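Two grippers, one robot: Cinport puts its hand options through a simulated bedroom

Cinport has finished the first round of a gripper comparison that will decide which hand goes on its household test robot later this year. The work was done entirely in simulation, using a two-armed robot fitted with a different gripper on each side.

The left arm carried a chunky black parallel gripper known in the company as the Groltex. The right arm carried the Imeline, a smaller grey gripper with thin metallic fingers. Both were asked to do the same jobs in the same room, with a chest of drawers as the main work area.

Savvas Karras, who runs the manipulation group at Cinport, said the team had been going back and forth over the two designs since the summer.

"We had people who liked the big one because it doesn't let go, and people who liked the small one because it fits in places," he said. "Running them on separate robots never settled it. There was always something different about the set-up that somebody could point to."

The round was made up of 164 trials, split evenly between the two arms. Each trial was a single task: pick up a small item from the top of the dresser, put it down in a marked spot, or take hold of a drawer handle and pull the drawer open. A trial was scored as a pass if the task was finished inside the time limit without knocking anything to the floor.

The Groltex failed 36 trials and the Imeline failed 37, a gap the group does not consider meaningful. Where they failed was quite different. The Groltex did well on the drawers, where its grip on the handle held through the full pull, but had trouble with thin items lying flat, often pushing them along the surface before it could close. The Imeline picked up thin items more reliably and needed less clearance around its fingers. Most of its failures came on the drawers, when the fingers slid along the handle part way through.

Round objects were a problem for both. Karras said the team had expected the wider fingers to have an advantage there and did not find one.

The two arms used the same controller, called Cronin, which plans the motion of both sides together and keeps them from crossing in front of the torso. A second version of Cronin with a slower final approach was tried on 3 of the flat-item tasks that had gone badly for the Groltex. It helped with two of them. The team has not yet run the slower version across the full set, and the results above are all from the standard settings.

Camera placement also came up. The head view looks out over the robot's own body, and in some arm positions a gripper covers part of the dresser at the moment the robot most needs to see it. The smaller hand caused fewer of these cases. A wrist camera would get around the problem on either arm, but it adds weight and another cable, and the group has put off that decision until the gripper is chosen.

Karras cautioned against reading too much into simulated contact. Friction between a finger and a handle is hard to model, he said, and the slipping seen with the Imeline could turn out better or worse on real hardware. The company has ordered rubber pads in two thicknesses for the thin fingers and will measure them on the bench before changing the model.

"If the pads fix the drawers, it's an easy choice," he said. "If they don't, we'll probably be looking at a mixed pair, one of each, and then the planning gets harder."

The second round is set down for May. It will keep the same room and the same task list, and will swap the grippers from side to side so that any difference between the two arms can be ruled out. Tasks that need both hands, such as holding a drawer open while reaching into it, will be added once the swap is done.

Cinport plans to release the task list and scoring rules with the second set of results. The robot's supplier has been given a copy of the first-round numbers. 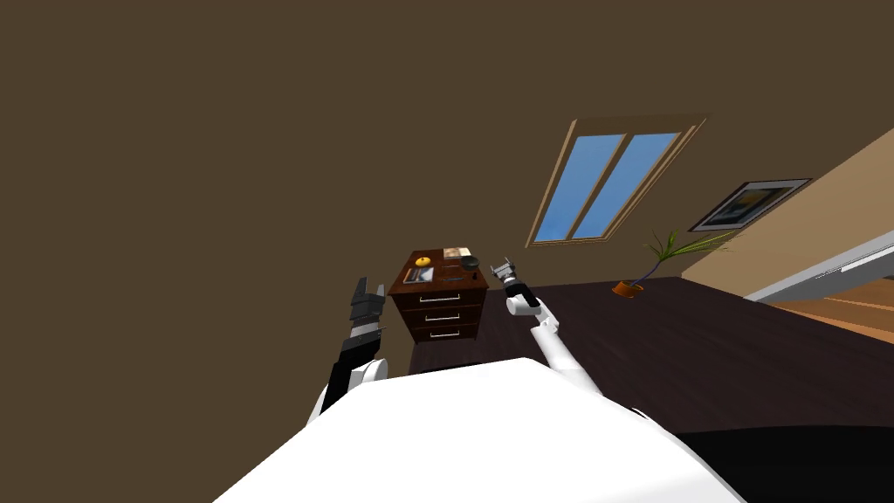
More from the lab

Bench testing of finger pads: what will be measured
Cronin controller: notes on the slow approach setting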